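Most extinguishers and fire blankets in private homes are bought once, hung up and forgotten. The notes below are for anyone in Hedham or Rumness who wants to keep theirs in a state to be used. They cover blankets, extinguishers and the carbon monoxide alarm, and most of the work takes one evening in November.

## Fire blankets

Hang the blanket by the kitchen door, at shoulder height, and away from the hob. If the pan is alight you don't want to reach past it. Screw the case to the wall - sticky pads give way when you tug the tapes.

Check that both tapes hang free and haven't been tucked up by someone wiping down the wall. Pull the blanket out once a year, look for holes, grease or frayed stitching, and fold it back the way the leaflet shows. A blanket that has been used on a fire goes in the bin, even if it looks clean.
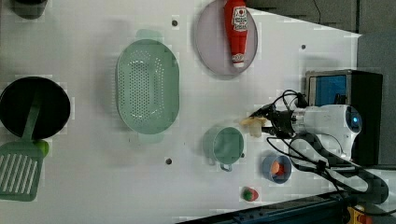 Turn the heat off if you can reach the knob safely, wrap your hands in the top edge of the blanket and lay it down from the front to the back. Leave it there until everything underneath is completely cold. Don't lift a corner to look, and don't carry the pan outside.

Water must never go on burning fat. If the fire is bigger than the pan, leave, shut the door and ring 999.

## Extinguishers

Look at the gauge on the first Monday of the month. The needle should be in the green. CO2 extinguishers have no gauge and have to be weighed, so write the full weight on a strip of tape and stick it to the bracket.

- Pin in place and seal unbroken
- Hose not cracked, nozzle clear
- No rust around the base
- Label facing outwards

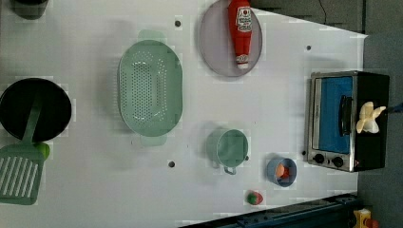
Powder is a poor choice indoors. It gets into everything, it is hard to breathe in and you can't see the door through it. Keep powder for the garage or the car. For a kitchen, buy one marked for cooking oil fires (class F) and read the label before you hang it up, as you won't have time later.

Ordinary water extinguishers must be kept from freezing. Mine spent 4 winters in an unheated porch at Jirnside and the valve had split by the last of them.

## Carbon monoxide alarm

Test it with the button once a week. The date to replace it is printed on the back or the side, so copy it on to the front in marker pen. Keep it in the same room as the boiler or stove, and follow the maker's distances for height and spacing.
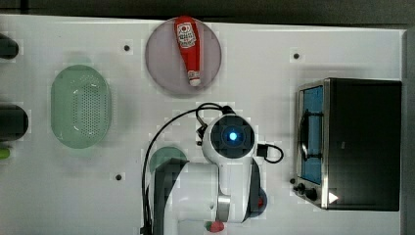
Wim Verbeke writes that his alarm chirped once a minute all night and he took it for a leak. A single chirp at regular intervals usually means the battery or the end of the unit's life, but check the leaflet, as makers differ. With a full alarm, open the windows, turn off the appliance if you can do it on the way, get everyone out and ring the gas emergency line from outside.

## Getting rid of old ones

Extinguishers can't go in the household bin. The tip at Rumness takes them at bay 9, still charged or not; ask at the gate first.
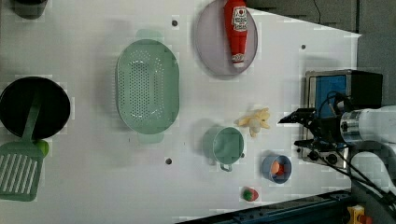
*Photo: Iyengar*

Old alarms go in with small electricals. Take the battery out if it comes out, and put a bit of tape over the terminals.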